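Tanis hand gripper pair
Item 1432 – sold as a set of two, left and right

So you want a robot to help at the small-parts bench, and you don't have a programmer down the hall. Same with us! At the Duvero repair counter we sort screws, springs and clips into divided organizer boxes all day long, and for years the only plan was more people and more coffee. The Tanis pair from Skellach lets the people who know the job do the showing. You pick up a gripper in each hand, do the work the way you'd normally do it (well, a bit slower), and the recordings go toward training the arms.

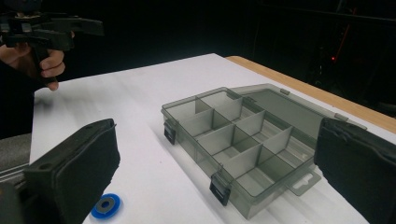
Danuta Nowicki
Bench lead, Duvero parts room
December 2023

I was not a fan going in. I figured I'd be teaching my own replacement, and I said so, loudly, in front of Rūta Lill from Skellach, who had come to set us up. What we agreed on was that the arms get the evening refills and we keep the repairs and the odd orders. It's in writing, and I'd tell any shop to get that part done before the crates arrive.

The grippers themselves are easy to like. Each one is held like a pistol grip, and the fingers have soft, dark pads that are kind to thin plastic. Latches and lids are the fussy bit. You can't feel a latch with your fingertips anymore, so you learn to go by eye, and my first afternoon was mostly me chasing one box across the table. Sena Agyeman had it down by lunch the next day and was unbearable.

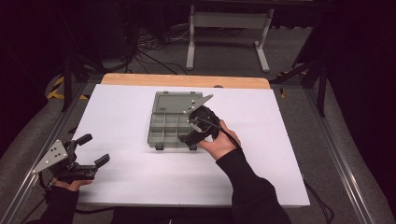

Both Tanis grippers in use with an open organizer box.

Some 400 recordings got us to a point where the arms could open our usual box and leave it square on the table. Different boxes need their own sessions, so pick one style and stick with it if you can. Short turns work best too – we stop after 12 goes and swap, and my wrists thank me for it. 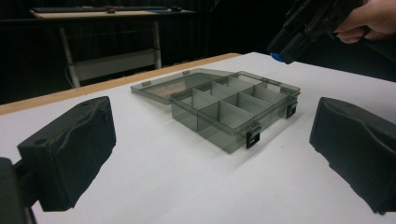

The swapping has changed the day more than the arms have, if you ask me. Laimutė Baranauskienė used to spend every evening on refills and now she's learning board repair, which she'd been asking for since forever. I do miss the chatting over the trays a little.

What's in the set
Left gripper and right gripper
Cables for both
Spare finger pads
Printed setup guide

Sold through Skellach. Training visits are booked separately, so ask when you order.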